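Threads > Home & Making > Wood finishes

I've now read 20 posts this year telling me a hardwax oil will make a tabletop "virtually maintenance free". I'd like a word about "virtually".

The claim, if you've missed it: one coat, no sanding between, wipe with a damp cloth for the rest of your life. Gunitico say it on the tin. Fledeck say it on the tin and again on the lid, in bigger letters.

I've lived with three oiled surfaces in this house. A desk, a kitchen shelf, a bench in the hall. Every one of them needed doing again inside two years. Perhaps I'm a heavy user of shelves.

What gets me is the testing. Fledeck's leaflet says the finish "resists everyday marks". Whose every day? I wrote to ask in April. They sent me back the leaflet.

Reddish-brown wood is where I'd be most careful about believing a brochure. Brochure tables are shot clean, from low down, with a bowl of lemons. Crumbs and pale specks show up on a dark top far more than they do on oak, and so does glare. 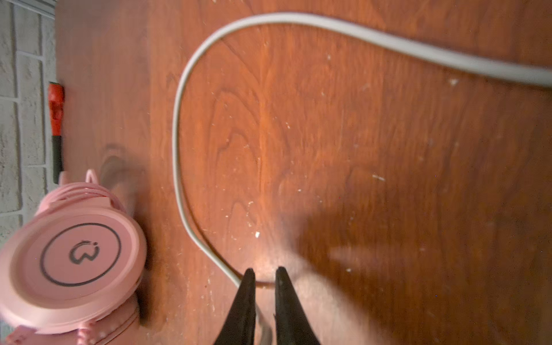

Swirling grain, white specks, scuffs. Look at the glare patch too.

I can't tell you what finish is on that one, or whether it has any. Neither can anyone else from a photo, which doesn't stop people in the comments under every before-and-after post I've ever seen. "Ooh, lovely, is that Bastunum?" How would you know?

Sheen, then. Bittencourt sell theirs in matt, satin and "soft satin". I bought the satin and the soft satin and put them side by side on an offcut. I asked the household to pick the softer one. We were split, and one of us changed sides after lunch.

Price. A small tin of Bastunum is 9 quid near me. The premium one is well over double. Both smell the same, both go on with a rag, both tell you to work in thin coats and then show a man pouring it on like gravy.

Someone will reply that I didn't prepare the surface properly. Someone always does. I sanded it, I vacuumed it, I wiped it down, I waited. If a product only works for people who do this for a living, put that on the tin.

I don't think it's all rubbish, by the way. Oil is easy to patch, and that counts for a lot. You can rub back one bad corner and leave the rest alone. Try that with varnish and you'll be doing the whole top by teatime.

But patching is maintenance! You can't sell me a finish on how easy it is to repair and also tell me it never needs repairing.

A work surface is a different case again and I wish the reviews would say so. A dining table gets a cloth and some manners. A panel that's there to be used picks up scuffs, and I'd sooner see reviews done on those.
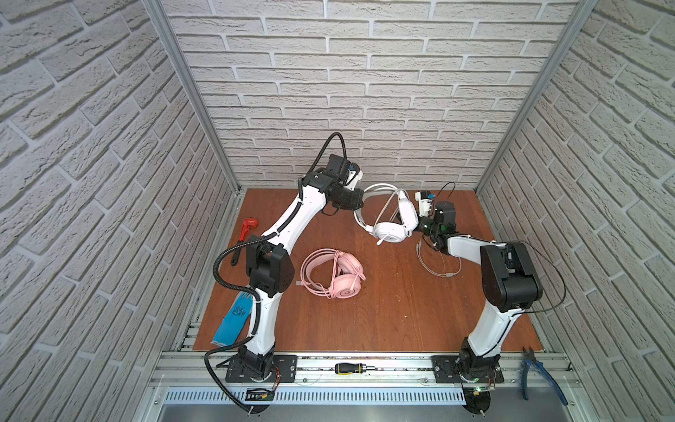
Wooden floor panel, pale brick-textured walls, metal rail along the front. The light specks are thickest on the right.

The Gunitico page has 657 reviews and some 9 in every ten are five stars. I read a fair few. Most were written the week it arrived. "Looks amazing, will update." They haven't updated.

So that's my request to anyone who reviews this stuff. Go back after a winter. Take the photo at midday with the blind up. Don't wipe it first.

In the meantime I'm doing the hall bench again this weekend, with the cheap one - thin coats, old T-shirt, windows open. I expect to be doing it again the year after next.

Posted 29/06/2024

More from this account
Is "food safe" doing any work on that label?
Beeswax polish, and why my chairs are sticky
Soft satin: a follow-up with worse lighting
Coasters I have owned
The sandpaper grit argument, part 2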